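Home | Posts | About | Write to me

The radio from Bemach

My grandfather bought his radio in 1942, in a shop in Bemach that has been closed for a long time. It came to me last winter in a box of newspapers. It did not work, and I did not expect it to. I put it on the shelf in my kitchen in Ilorard, and for 3 months I looked at it every morning while the water boiled.

Then I started to ask people what I should do with it. Half of them told me to put a modern speaker inside. The other half told me to leave it alone, for an old radio is already beautiful when it is silent. I did not like either answer. In our family this radio was never beautiful. It was loud.

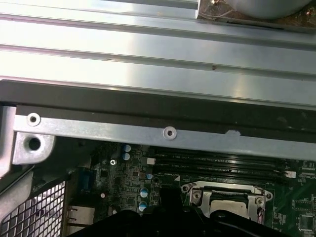
Finding someone who repairs

I telephoned two shops. The first one repairs only telephones. The second is called Sýkora, in Pliltach, 30 minutes by train, and there they said yes, bring it, but do not plug it in before. I had already plugged it in. I did not mention this.

The repair took the whole of September. Some capacitors were replaced and also the cord, which had been dangerous. I asked to have the old parts back in a bag, and I have them in a drawer now. I cannot explain well why I wanted them.
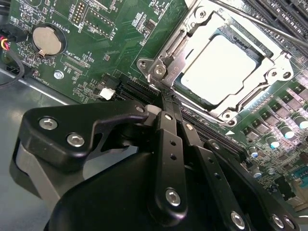
One reader wrote to me after my last post that a repaired thing is only half original, and that I should have kept the radio exactly as my grandfather left it. I have thought about this many times. But he changed the tubes himself, and once he painted the back panel with paint left over from the door. He would have found the question strange. 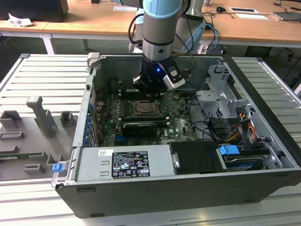

My own rule has become simple: I want to be able to open what I own. The radio has a back panel and four screws, and inside I can follow the wires with my finger, even if I understand little. I feel almost the same about an old desktop computer, the kind that can lie on its side with the green board in plain view and DELL printed on it in small letters. My coffee machine I cannot open at all. It is closed with a special screw, and the manual asks me to buy another one.

I do not want to be too strict about it. I know that some things are cheaper to make closed, and that most people have no wish to spend an evening with a screwdriver.

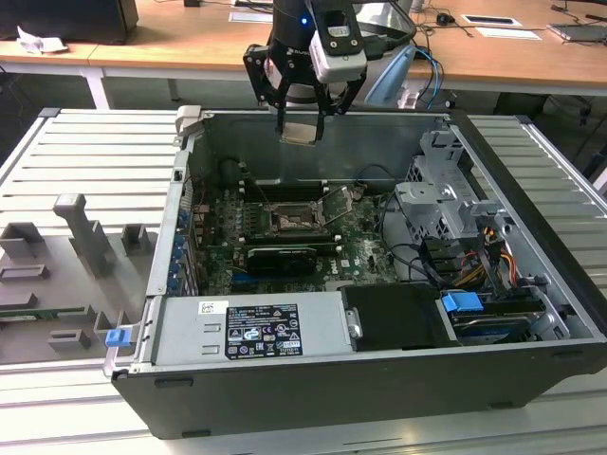
Still, I would pay a little more for the evening. With the radio I paid 1000 crowns, and my neighbor thinks it was too much for one station with good sound and one with bad. The good one plays dance music after eight o'clock. It takes a moment to warm up, and there is a smell of dust, and then the whole kitchen is full.

Next I would like to find a glass dial, because ours has a crack near the left corner. If you know a place, please write to me.

Recent posts
Bread without a scale
The slow train to Pliltach
What I learned from a bad umbrella
Winter windows in Ilorard

Contact | © All texts by the author of this blog | Back to top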